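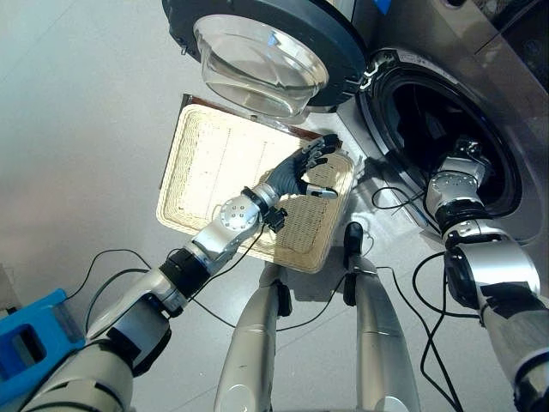

Masulix has opened orders for Nolley, a laundry service built around a two-armed robot that loads and unloads front-loading washing machines. It is aimed at guesthouses, small hotels and care homes that wash on site.

Customers pay $469 a month for each robot. The price covers software updates, repairs and one site visit to set up the machine and check the floor space. A shorter contract, without the site visit, costs $338 a month and is open only to places that have used the service before.

The robot handles towels, bath mats and light clothing. It takes items from a tray, puts them into the drum and brings them out again after the cycle. Folding is not part of the service, and bed sheets are left out for now. Masulix says sheets may be added in March, once work on larger pieces is finished.

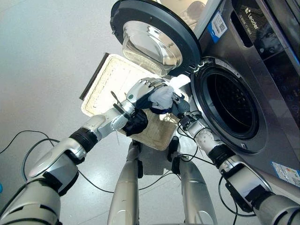 The company ran a trial at 8 guesthouses in and near Drestmont before setting the price. Staff there logged 231 loads. Masulix has not said how many of them needed a person to step in, and the contract asks customers to keep someone within call while the robot is working.

Speed is the main limit. A full load takes a good deal longer than it would by hand, so the company suggests running the robot between checkout and the evening, when the laundry room is quiet.
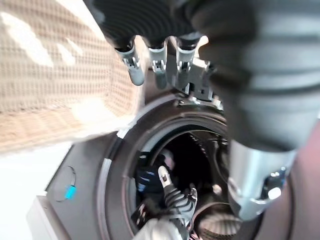 Kerstin Öberg wrote in a comment on the announcement that the monthly price looked fair to her but that she would wait for the sheets. "Towels are the easy half of our wash," she wrote. She also asked if the robot could be shared between two buildings on one contract.

Masulix replied that each contract covers a single address. Orders outside Drestmont are being handled by Kuroda, which will also carry out repairs there.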